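FOR IMMEDIATE RELEASE - November

Sikside refill shop moves to bigger space on Soriano Street

Sikside, the household refill store, opens its new location this month at the old Druronau bakery building. 2000 square feet, up from 362. Doors open at 9 a.m.

Same stock as before - dish soap, rice, beans, laundry powder - plus 61 new bulk items, most of them spices and teas. Bring your own jars or buy one at the counter.
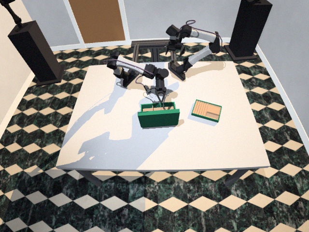

Two green containers on a pale tabletop.

Prices stay put thru the end of the year. Store cards from the old shop still work, no need to swap them.

Parking is behind the building, enter from the alley. Bike racks out front, more comming in spring.

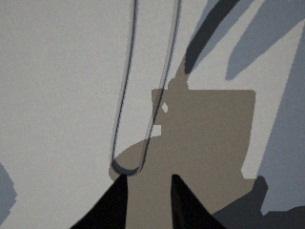
The Judex bus line stops right across the street. Orders placed at the old shop can be picked up at the new one until closing, 6 p.m. Press questions - ask at the front counter or call the store.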